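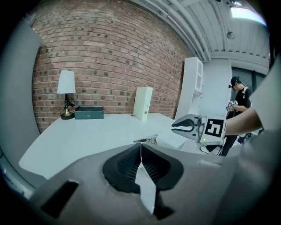 *White table, brick wall, and a lamp with a brass base.*

I've become a bore about paper manuals. My mum's old sewing machine came with a 41-page booklet, stapled, with a coffee ring on the cover, and I can still find the bobbin page in seconds. My new dishwasher came with a square code and a cheerful card telling me to download the Plidia app.

So I downloaded it (after making an account, and a password with a symbol in it) and learned that my model's guide was "coming soon". The thing was already full of dirty plates!

I don't hate screens. I'll happily look up a recipe on my phone and get flour all over it. But a manual has one job, and it has to do that job in 20 years, when Emar or Broreris or whoever made the kettle has been bought out and the website sells vitamins.

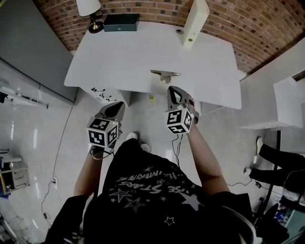

*Stars on the T-shirt, white desk.*

People tell me paper is wasteful, and fair enough, I don't need the same warning about bathtubs in 2 dozen languages. Print me the short version, then. Foulkes did it with my heater – one folded sheet, decent drawings, the error codes in a box on the back. It's taped inside the laundry cupboard and I'm weirdly fond of it.

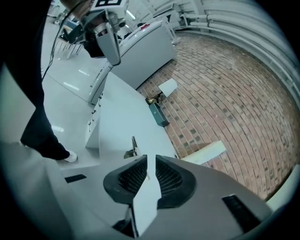 ## What I'd settle for

A sheet of paper with every appliance over $3000, to start with. Then the cheaper ones. And a colour drawing of the filter, please, because I still haven't found mine.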